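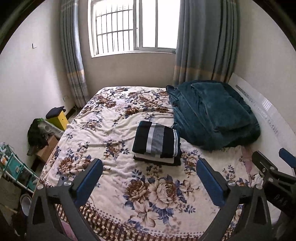 nendden22: Plush blankets don't need ironing, smoothing or any other ceremony. Pull it up to the window end, flatten the lumps, go to work.

Rizwan Bangash: Flatten them with what? I smooth mine every morning and by lunch it has ridges again. Flowers hide a lot, I'll give it that.

trujillo_b: Shake it from the foot end. Two people if you have them.

nendden22: Two people to make one bed. Do they get a lunch break?

modier: Fold it in January, put a cotton cover on, problem solved.

Rizwan Bangash: You take the warm blanket OFF in January?

modier: I have radiators.

trujillo_b: Congratulations on the radiators. Back to the bed, please. In a small room it's half of what you look at, so I do care if it's rumpled.

nendden22: 800 posts on this board and 22 of them are you caring about rumples.

Rizwan Bangash: Tried the shake. Knocked over a lamp. Blanket looks fine.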